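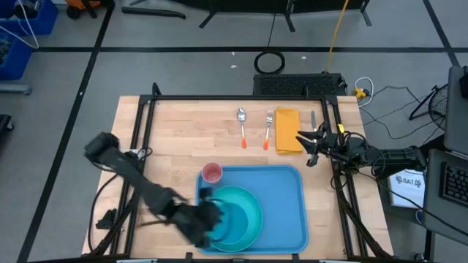 ## Mabuza place settings: progress to Oct 17, 2025

To: Ismael Xavier, Jasville grants desk
From: Farzana Patwary, Nineck lunch rooms

You asked for a plain account of what the grant has bought so far and whether the coloured settings are worth having. The first part is easy. The second I can't answer yet, and I would be wary of anyone who says they can.

We have taken delivery of 29 Mabuza sets against the 80 in the proposal. The rest are promised for November. The supplier in Femurport gave us the same sort of promise in the summer, so I have not planned anything that depends on it. The 29 are in use in the first lunch room only. The second room is still on the old white crockery, and I would like to keep it that way for now so we have something to compare with.

### The layout

The proposal claimed that strong colours would help people find their own things on the tray and eat with less prompting. It also claimed the trays would be quicker to lay. I had doubts about both and still have them about the second.
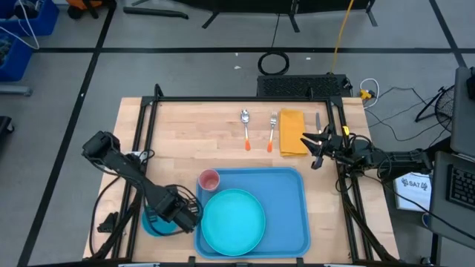

Laying a tray sounds like a job that needs no instructions, but we spent two long meetings on the order of things before we could agree on one. The version we have settled on starts with the cutlery and napkin in a row beyond the tray, so whoever is laying up can see what is missing before anything gets moved. Spoon, fork, napkin, knife, left to right. The folded yellow-orange napkin is easily the brightest thing in that row and gives you a place to start from, while the orange tips on the spoon and fork handles are small and do much less than the brochure suggested. The pink cup goes in the top left corner of the blue tray and the plate sits beside it. I asked whether a left-hand cup suits people who drink with their right, and the answer was that it leaves the other side of the tray clear. I am not sure that is an answer. We will try it on the right as well.

My main complaint is with the colours themselves. Blue, turquoise and teal may be three colours in a catalogue, but put them together and they are one family. If the point is contrast, a plate that sits so close to its tray in colour seems an odd choice. The pink and the yellow-orange do the real work. I have raised this with the supplier, who sent me the catalogue page again.

### The crockery

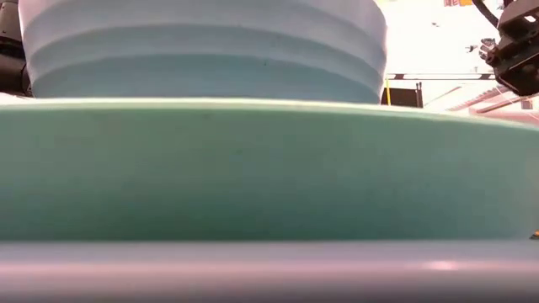 *Green-blue rim seen close up, with pale blue ridges behind.*

Staff like the muted finish more than I expected them to. The ridged pieces divide opinion: easier to grip, according to the people who serve, and a nuisance according to the people who wash up. Both may be right. I would want to see a full winter of washing before ordering more of them, and I don't think the proposal allowed enough time for that.

On training, the laying-up session has been run twice and will be run again once the second delivery comes. Attendance was good. Whether it was needed is another matter – most of those present have been laying tables for years, and the handout told them which side the fork goes.

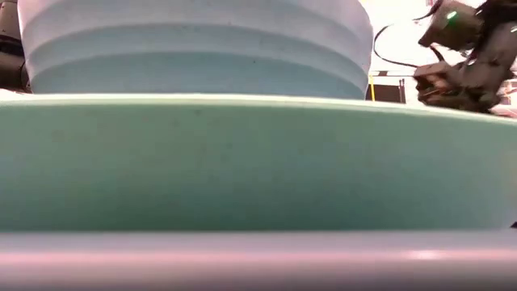
I have therefore cut the handout to a single sheet and dropped the third part of the session, which leaves £300 of the training line unspent. With your agreement I would move it to plain white plates of the same size, to go on the blue trays in the first room. It is a cheap way of finding out if the plate colour matters at all.

### What we can and can't claim

We have comment cards from the first room and they are kind. They were also handed out by the people being commented on, so please don't quote them in the Jasville newsletter. The target was 100 lunches observed in each room. We have not reached it in either, and I would sooner report that than stretch what we have.

### Needed from you

- Agreement to move the £300 from training to plates
- A view on whether we accept a part delivery in November or hold out for the full 80
- The name of whoever approved the colour list, as I would like to ask them about the teal

Farzana Patwary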